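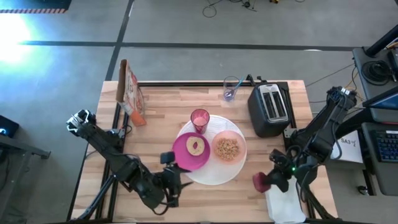

Ilgın Soylu asked that the kitchen be checked first this time, before the bedrooms, because in the last round it was left for the end and half of the lines were filled in from memory. I agree with her and I changed the order.

Carholm guest house, Codbridge
Household safety checklist, ground floor
Date of check: January 15, 2021
Checked by: Thirumalai Mathew
Marks used: OK / Fix / Watch

KITCHEN AND BREAKFAST ROOM

1. Smoke alarm sounds when the button is pressed
OK. The sound is strong and can be heard in the hallway with the door closed.

2. Heat alarm above the stove
Fix. The alarm works, but the cover is loose on one side and I could turn it with two fingers. Please do not use tape. The screw is missing and a new one must be put in.

3. Fire blanket on the wall, easy to reach
Watch. The blanket is in its place, but someone hangs the aprons on the same hook. I moved them to the back of the door. At the next check I will look if they came back.

4. Fire extinguisher in date, needle in the green part
OK.

5. Cords of kettle and toaster
Kettle OK. Toaster: Fix. The cord has a flat place near the plug, as if a chair leg was standing on it. I took the toaster out of use and put a note on it. The guests can have their bread from the oven until the new one arrives.

6. Bread knives and bagel cutter stored with the blade covered
Fix. The long knife was lying open in the drawer together with the spoons. It has a cover, I found it in the drawer below.

7. Cups and glasses free of chips
OK, except 4 glasses with a small chip on the rim. I have put them in the box for throwing away. Please wrap them in newspaper before they go in the bag.

8. Refrigerator temperature, written on the sheet every day
Watch. The temperature is good, but 5 days on the sheet are empty. An empty line does not tell us if the refrigerator was warm or if the person forgot.

9. Hot water at the sink
Fix. I measured 136 degrees Fahrenheit at the tap. For washing dishes this is useful, but guests also wash their hands here, and children too. The mixing valve should be adjusted by the plumber.

10. Floor dry and mats lying flat
OK. The mat by the back door has a new rubber side underneath and it does not slide anymore.

HALLWAY AND STAIRS

11. Exit door opens from inside without a key
OK. Tried two times.

12. Handrail firm
Watch. It is firm at the top and moves a little at the bottom. The movement is the same as in my last report, so it is not getting worse, but I would like it to be repaired before the busy weeks in April.

13. Light over the lowest step
Fix. The bulb is weak and the last step is difficult to see from above. Ilgın writes that she has asked for a brighter one already.

14. Nothing stored under the stairs that burns easily
Fix. There are paint cans and a bag of rags. They must go to the shed.

LAUNDRY ROOM

15. Dryer filter clean
OK.

16. Dryer hose and outside vent
Watch. The hose is good. The flap outside opens slowly and should be cleaned with a dry brush.

17. Detergents closed and on the high shelf
OK.

GENERAL COMMENTS

The toaster and the hot water are the most urgent points. The handrail has waited long enough, and I ask for a date in writing. For items 2 and 13 no outside person is needed, only a screwdriver, a bulb and a stable ladder.

The bedrooms are on a separate sheet, not yet finished. Room 4 was occupied and I will return for it when the guests have left.

Signed: T. Mathew
Copy to: Ilgın Soylu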